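October 23, 2023 – Encombe bench, wrist camera checks

Read the Vemari good-practice draft again, section 3, "camera verification before logging". It asks for one yes/no: stream present. I don't think much of that. A stream can be present and carry nothing a person could use.

Went through the Edet run by hand, 1847 stills, to see what the rule would let through. It passed all of them. By my own reading 248 have no usable edge anywhere in them. The Bulisent script flags 949, and I don't trust that number either, as it seems to punish any plain background. So we have a rule that catches nothing and a script that catches too much.

Proposed wording for our own sheet, until somebody talks me out of it:
– one still opened and looked at by a person before each run
– a known target in view for that still, with an edge you can name
– stills that fail stay in the folder, marked, never deleted

Still not sure about the last one. Storage is cheap, but marked files have a way of losing their marks.

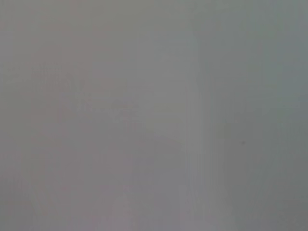 Wrist view. Gray throughout, slightly pink at left and greenish at right, one small dark speck right of center. Stream present: yes. Edge you can name: no.

Can't say from the still if it's a plain surface very close up or just focus. The draft has no box for "don't know". Add one.

To do: rerun the Bulisent script with the contrast limit lowered, compare against my list.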